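Search Pukden Help Topics Go

Marking tape on a stainless table and on the floor: how do I get it up clean?

Dretley59
July 20, 2025

We have yellow tape down in our workroom, on the floor and on the top of a stainless steel table. The layout is changing and all of it has to come up. The tape has been down since June of last year. I tried one short piece of floor tape with a putty knife and it left a gummy strip that picks up dirt.

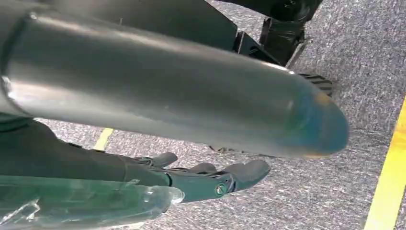 Yellow marking on the floor.

I don't know what finish is on the floor. It came with the building. I'd like to avoid anything that strips it or leaves a dull patch. The room has one small window, so strong fumes are a problem too.
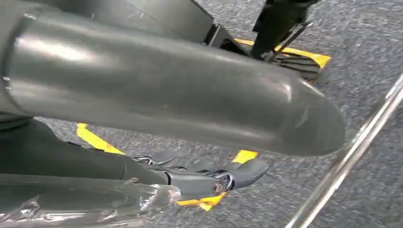

Suvarna

Put the putty knife away. Warm the tape with a hair dryer on medium, 53 seconds or so for a short length, then pull it back slowly at a low angle. If it starts to split, stop and heat it again. For the gum that stays behind, use a citrus cleaner on a rag, wait four minutes, wipe, then wash with dish soap and water. Test it in a corner first. Rinse well or the floor will be slippery.

6 comments Share

botholm_shop

just use acetone

1 comment Share

Dretley59

Not on a floor I can't identify, thanks. The hair dryer worked on a test piece. Next is the table. The lines there are wide and flat, one big rectangle with a divider and a smaller box on the left side, and I want to keep the brushed finish even.
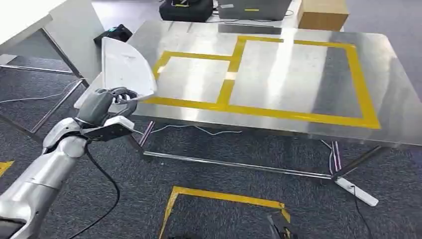

The new layout only needs the big rectangle, so the divider and the small box can go. Would the citrus cleaner mark the steel?

Suvarna

It shouldn't, if you don't let it dry there. Wipe along the grain, never in circles, and skip steel wool and scouring pads. Use a plastic scraper if you need one. You may see a cleaner-looking stripe where the tape was. Wash the whole top with soap and water and dry it with a soft cloth, and the stripe should fade in with use. Cut the divider with scissors at the point where you lift it. A utility knife will scratch the steel.

2 comments Share

2,119 views

We use cookies to remember your settings. Accept Manage choices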